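Home | Projects | Talks | Resources | Contact

Speaker notes: Acoustic upgrades in occupied student housing
Trokent Architecture, July 25, 2026

Notes as spoken, lightly tidied. Slide numbers removed.

Start with the building. Vinmont is a student residence from the early seventies, 298 rooms over 9 storeys, blockwork party walls, concrete slabs. The structure is sound. The complaints were all noise: doors, corridors, plumbing, and voices through the back-to-back power points.

The university's first brief asked for new linings to every party wall. We asked for time to test before pricing. Say this slowly, people tend to write it down: the blockwork was performing close to what the original drawings promised. Most of the sound was getting around it.

Where it was getting through:
Undercut corridor doors with no seals.
Power points set back to back in the same block core.
Gaps at the slab soffit, hidden behind a timber cornice.
Bathroom risers with no lagging.

Pause for questions if the room wants them. Someone usually asks about carpet. Carpet helped with footfall in the corridors and did very little for voices.

Next, the prototype rooms. We fitted out 2 rooms, side by side, on level three. One had the full wall lining from the first brief. The other had sealed penetrations, a solid-core door with drop seals, and offset power points. The lined room tested slightly better. It also lost floor area along the bed wall, and the desk no longer fitted under the window.

Flalten, the contractor, priced both. Don't read out the rates. The sealing option could be done room by room while the floor stayed open, and that settled it for the client.
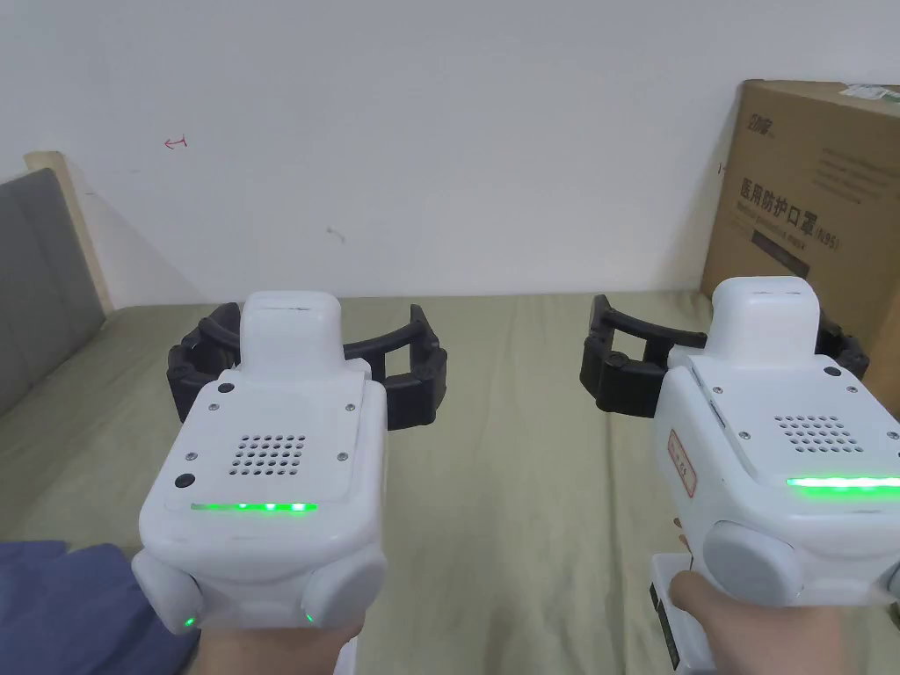
Programme. Work ran through the winter break, starting in June, with one riser shut down at a time. Ferrand supplied the door sets in two deliveries. The second lot had the closers handed the wrong way and went back – allow float for this on any job with a mixed set of door swings.

Fire. Replacing the doors triggered a review of the corridor smoke seals. Get the certifier in before the door schedule is finalised. We got ours in after, and redrew it.

What I would do differently: test more corner rooms. They have an external wall with a different junction detail, and we found a soffit gap there that the prototypes didn't have. The repair was mastic and a backing rod, but it needed a second visit to each room.

Close with the handover sheet. The door seals need checking every year and the maintenance team has the adjustment tool. Take questions.

Trokent Architecture | Contact the studio | © 2026 Trokent | Back to top

We use cookies to remember your preferences. Accept | Manage settings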